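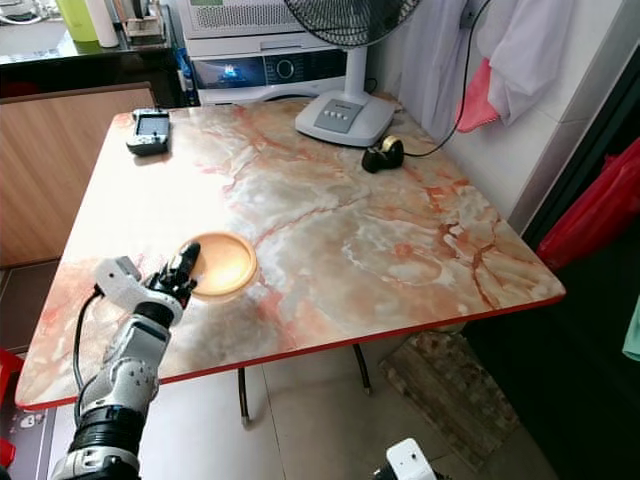 PRADTON — Doors opened at 8 and the line was already down the steps. Tustach, the home-robot outfit that moved into the old Jadon furniture building last spring, let the public in for the first time this March, and plenty of the public came. Parents, retirees, two classes from the high school, a guy with a dog (the dog had to wait outside).

The draw was the arm. White and black, hand on the end with black jointed fingers, and the job is housework. Small stuff. Pick up a lid, put it somewhere. Move a remote. Clear enough of the table that a person could eat at it.

Sounds like nothing. Staff kept telling people it is the hard part.

"Factories know where everything is," one engineer told the morning group. "Your kitchen doesn't." Flat things are the worst, she said, lids and coins and playing cards, anything without much of an edge to get hold of. Shiny surfaces don't help either, glare can throw off the cameras.

Demonstrations ran through the day, 5 in all, with a break at noon. The early ones went smoother than the later ones. In the second session the hand got a lid up on the first try and got a round of applause, which seemed to embarass the staff a little. In the fourth it pushed the same lid a good few inches before getting under it. No applause, but people leaned in more.

Speed is what most visitors asked about. It's slow. A kid near the front said his grandma was faster and his grandma, standing right there, agreed. Tustach says slow is on purpose for now, the arm is set to back off if it meets anything it didn't expect, and that setting stays while people are close by.

Other questions from the floor: Can it do dishes. (Not yet. Plastic ones, sometimes.) Does it listen to you. (No microphone on this one.) What happens if the power goes. (It holds where it is, then someone lowers it by hand.) Will it take jobs. That one got a longer answer, mostly about older people who want to stay in their own homes and can't bend or grip like they used to. Not everybody in the room looked convinced.

Price did not come up until late and the company wouldn't give one. "Ask us next year" was as far as it went.

The tidying work is a joint project with Abera, which runs home care visits in the county and has been telling Tustach what people need picked up, and where they tend to drop it. Abera had a table by the door with a sign-up sheet for households willing to answer a survey. They are hoping for 1000 and had filled six pages by mid afternoon. The survey is on paper or by phone, takes about 20 minutes, and signing up does not mean a robot comes to your house, a point the woman at the table was making over and over.

Parking was a mess. Cars on both sides of the street and at least one neighbor not happy about it. Tustach says next time it will use the lot behind the building, which was closed for resurfacing.

There will be a next time, likely early summer, date to be set. Admission free again. Under 6 need an adult with them, and the company is asking people to leave bags at the front desk. School groups should call ahead, as the demo room gets tight quick and the afternoon classes ended up watching in shifts from the hallway.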